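Votex Online Art Archive: Contributor Guide
Section 2. Adding a Painter to the Archive

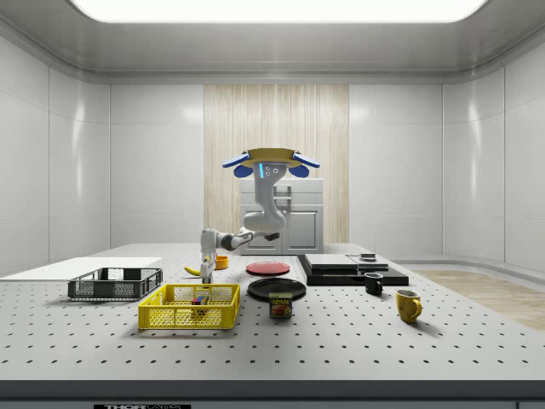

2.1 Before you start

The archive now holds more than 1,000 painters, and every new entry makes it richer! Have the artist's dates, places of study and at least one printed source on your desk.

2.2 Creating the entry

1. Log in and choose New Artist.
2. Type the family name first, then the given name, with all accents (Bielecka, Kazimiera).
3. Fill in the birth and death years. Leave a box blank if you can't confirm it.
4. Under Training, list schools and teachers in order.
5. Pick up to 2 movements from the menu. Painters who changed style halfway through are a joy to read about, so use the Notes box for the full story.
6. Click Save Draft.

Note: Drafts stay private until an editor approves them. Howard Clegg looks after painting and Yae Fujimoto looks after prints and drawings.

Caution: Merging two entries can't be undone. Check signatures and variant spellings first.

2.3 Linking works

Open the Works tab and enter each catalog number, for example 1,523, without the comma. Titles go in the original language, with the English underneath.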